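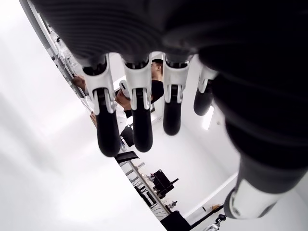 Call for participants: puzzle cube handling sessions

Fatasum is seeking adult participants for a study of how people pick up, turn and put down small puzzles at a table. Sessions are held in our test room at Stostden. No puzzle experience is required. People who can already solve a cube are welcome, but will be placed in a separate group.

What the work involves

Each session runs for 50 minutes. You will be seated at a white table and handed a series of twisty puzzles and small household objects, one at a time. For each item you will be asked to:

lift it from the tabletop with your preferred hand
turn a named layer or part by a quarter turn
return it to the tabletop with the same face towards you
rate the effort on a printed scale

The order of items is set before you arrive and differs between participants. Solving a cube is not part of the task. Cubes are presented in a scrambled state and some are set down with a layer partly turned, as we want to record how people correct the alignment before making the first move.
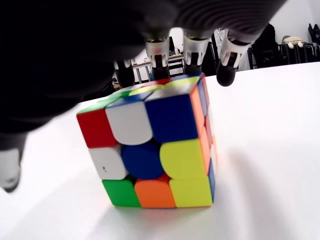
Cube on the test table, top layer out of line with the two below.

Colour names are used in all spoken instructions ("blue centre facing you"). If you have a colour vision deficiency, please say so on the form. You may still be eligible for the Flisholm series, which uses raised symbols in place of coloured stickers.

Who can apply

You should be 18 or over, have full use of both hands, and be able to sit comfortably for the length of a session. We are particularly short of left-handed participants. You are not eligible if you have had a hand or wrist injury in the past 6 months, or if you took part in the Lindqvist grip trial.

Fingernails should be short enough not to catch on the edge of a puzzle piece. Rings, watches and bracelets are removed before the session and kept in a tray within reach. Please do not apply hand cream on the day.

Time and payment

Participants attend 7 sessions over a period of about 10 weeks. Weekday sessions start at 9.30 am or 2 pm. A Saturday morning session is offered to people who work standard hours, but places are limited and are allocated in order of application. Payment is by gift card at the end of each session attended. Travel is not reimbursed. Tea, coffee and biscuits are provided - not at the table.

If you need to miss a session, ring the front desk by noon the day before and we will try to reschedule. Two missed sessions without notice will end your participation. You can withdraw at any time without giving a reason and keep any payment already received.

How to apply

Application forms are available from the Stostden front desk. Complete both sides, including the section on handedness, and mark every session time you could attend. Applications close at the end of December. Shortlisted applicants will be invited to a brief fitting visit to set chair height and measure hand span.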